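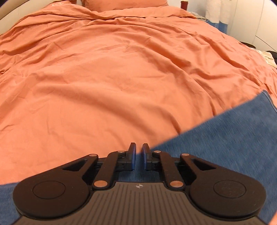
Salmon-orange bedding on a large bed, with a piece of blue fabric towards the near side.

Prize draw promotions in car marketing

A prize draw promotion is a form of advertising in which a car maker, dealer or finance company offers a vehicle, or something connected with a vehicle, to a person picked at random from those who have entered. Such promotions are used to launch new models, to bring visitors into showrooms and to collect contact details from people who may buy a car later on. They differ from competitions of skill, where entries are judged, and from loyalty schemes, where every member who meets the terms receives a reward.

Background

Early motoring draws were run mainly through newspapers and petrol stations. An entrant cut out a coupon, filled in a name and address and posted it, or put it in a box on the counter. The car itself was often parked outside a shop or in a station concourse for the length of the promotion, so that passers-by could look inside. Dealers liked the format as it was cheap to run once the car had been paid for.

From the late 1990s most draws moved to websites. Entry forms became longer and usually asked what the entrant drove at present, how old it was and when it might be replaced. Social media changed the pattern again, with entrants asked to share a post or upload a picture of their own car.

Types of prize

The prize is most often a new car, but other prizes are common. They include a lease paid for a fixed term, a year of fuel or charging, insurance, servicing, or a weekend loan of a more expensive model. Loans are popular with smaller dealers, who can offer a demonstrator already on their books. A few promotions give the winner a choice between the vehicle and a sum of money, normally lower than the list price.

Running costs are dealt with in the terms. Some promoters pay the first year's road tax and delivery, while others leave everything after the handover to the winner. Optional equipment is usually fixed in advance, although the winner may be allowed to choose the colour.

Rules and entry

Promoters normally publish the opening and closing dates, the minimum age, any need for a full driving licence, and the way in which the winner will be chosen and told. Employees of the promoter, their close relatives and staff of the advertising agency are generally barred. In Great Britain a draw in which people must pay to take part may count as a lottery, and promoters who charge for entry commonly provide a free route, often by post.

A winner who cannot be reached within the stated period may lose the prize, in which case a second name is drawn. Periods vary widely between promotions.

The Dillow draw

The car subscription company Dillow ran a draw for its Pimico city car in the spring of 2024. Entry was open for 60 days and closed at the end of April. Entrants had to book a test drive at one of 11 showrooms, or send a postcard to the company's head office. The main prize was the use of a Pimico for two years, with servicing and tyres included, and there were smaller prizes of weekend loans.

The draw was arranged by the agency Mridha, which also handled the entry records. Dinesh Roy, then head of promotions at Dillow, said that postcard entries had been higher than the company had planned for and that extra staff had been taken on to type them in. The winner was given 90 days to collect the car, and the handover took place on 4 September 2024.

A rival firm, Hellex, offered free charging to new customers over part of the same period. This was open to all buyers and was not a draw.

Criticism

Complaints about car draws tend to concern the later use of contact details, and delays in handing over the vehicle. Other complaints arise when the car supplied is of a lower trim level than the one shown in the advertisements. Most promoters now name the exact version in the terms and state that photographs are for illustration.

See also

Test drive
Car leasing
Sales promotion
Free prize draw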